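Home Diary Bench Notes Older Newer

The long day with the house rules

May 19, 2024
by Shaimaa Tazi

I meant to write this up before supper, and then supper ran on, as it does when my sister brings the good bread, so it's late and I'm at the kitchen table with my shoes off and the house rules spread all over the place where the plates were.

The house rules are 43 pages now. When I came to Bremutex they were one sheet taped inside a cupboard door, in Folke's handwriting, and I have a soft spot for that sheet. It said to keep your hands off the table while the arm is live, to say out loud what you're about to do, and to put the lid back on the marker. Everything since then has been somebody's bad afternoon written down so that the next person needn't have one (the marker is still in there, page 6, bless it).

Today was the day for reading them against the work. Inese had the idea in April. She said a rule you've only ever read at a desk is a guess, and she wanted me to sit by the Flindumon table with a pencil while she and Kaja went about the kitchen tasks just as they usually would. I wasn't to help and I wasn't to remind them of anything, and if you know me you know which half of that was harder.

I started with the chapter on setting out, because that's where new people go wrong. Ours says to place the things first and look through the wrist camera second, before any motion at all. I used to think this was fussy. You can see the table perfectly well from your chair, after all! But your chair isn't where the arm is looking from, and a plate that seems miles out of the way from the stool can take up a great deal of the wrist view. Kaja does it beautifully. She checks the wrist view, looks back at the table, moves something the width of a thumb, and looks again. I wrote "keep as is" next to the whole paragraph and drew a small star.

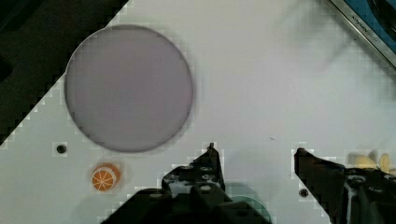
What we say about clutter

The clutter rule is the one we argue over. Justinas wrote the version we have, and he wrote it in a tidy mood. It says every item must stand upright with clear space on all sides. Well, that's lovely, and no kitchen I've ever stood in looks like that. People leave cups on their sides. Bottles get knocked over and stay knocked over until somebody wants ketchup. If all our runs begin with the table laid like a shop window, we'll have a very polite arm that can't cope with my sister's house.

Inese's view is that a thing may lie any way it likes, so long as the starting layout is written down before the run begins and isn't fiddled with afterward. I've come round to her. It's the fiddling that does the damage, those little kindnesses where you turn the cup a bit so the fingers can get at it. I've done it myself. I did it in front of Folke once, and he said nothing at all and just handed me the log and a pen, and I went red to the ears and wrote it in. 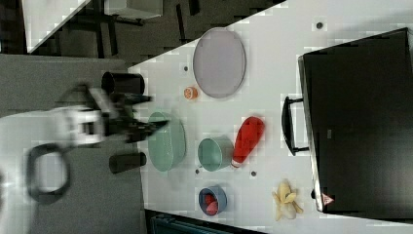 So the new wording, which I scribbled out over my lunch (cheese, and one of Kaja's pickles), goes like this:

Lay the items as the task sheet says, or as you please if the sheet leaves it open. Record the layout. From then until the run is closed, no hand goes over the table. If you have touched something, say so in the log, even if it made no difference.

I'm fond of "even if it made no difference." Inese thinks it sounds like a schoolteacher. I told her I was one for two years and she can live with it.

Then we got to cables, and I'm afraid I went on a bit. The old rule is that cables should be "managed," and I've never met anyone who could tell me what that means. Managed by whom? I'd like it to say that a cable may cross the tabletop only where it won't be caught by the arm or dragged through the items, and that whoever is running the table moves the arm slowly through its full reach once and watches the cables and only the cables while it goes. Kaja said that last part was the best thing I'd said all day. You do end up watching the gripper otherwise - it's like trying not to look at the television in somebody's front room.

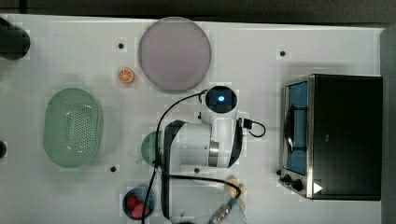

The table from overhead, colander on one side and toaster oven on the other.

The oven needs its own paragraph and hasn't got one. We have a page and a half on knives, which we don't use on this table, and not one word on the oven. I'd ask for it to be kept unplugged for all placing and reaching work, with the plug left somewhere the operator can see it, and for its position to be written into the layout like everything else. It's a big thing with a hard front, and the arm should be told where it is. Folke agreed with me on the plug and wants to think about the rest. Folke's thinking can take until autumn, so I've put it in pencil and hope he'll forget it isn't ink.

After that came speed, where I had less to say than I expected. The limit for a first pass is low and everyone keeps to it. What I'd add is a pause. Before the fingers go in between two things that are close together, stop, look at the wrist view, and see what else is in the gap. A person reaching for a bottle feels the bowl beside it with the side of her hand and adjusts without noticing she's done it. We can't count on that here, and so the looking has to happen first. It costs a few seconds. Justinas worries about those seconds, as there can be up to 283 runs in a busy week and he's the one who has to fit them in. I do see that. I offered to bring cake on the busy weeks and he said cake was not a scheduling tool, but he was smiling.
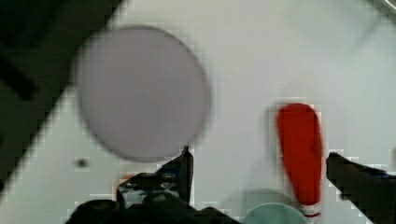 The other thing I want in, and I don't much mind which chapter it goes in, is that anybody can call a stop. The rules say "the operator may stop the run," and I've watched a new person stand there with her mouth half open, waiting to be the operator. Anybody in the room, for any reason, and there's no form to fill in beyond one line in the log. They did it that way at Kairys when I was there and I can't remember it ever being abused. Inese underlined it twice on my copy, so I think that one will go through.

My notes came to 1,577 words when I typed them up, which is far too many for a thing meant to make the rules shorter. I'll cut them tomorrow with a clear head. Kaja has asked for the chapter on putting away to be done next, and I've promised, though I'd like to sit by the table for another session first and see how people really do it when it's time to go home.

I forgot my good pencil on the stool. Must ask Folke to put it in the drawer.

Contact Shaimaa | Copyright 2024 Shaimaa Tazi | Back to top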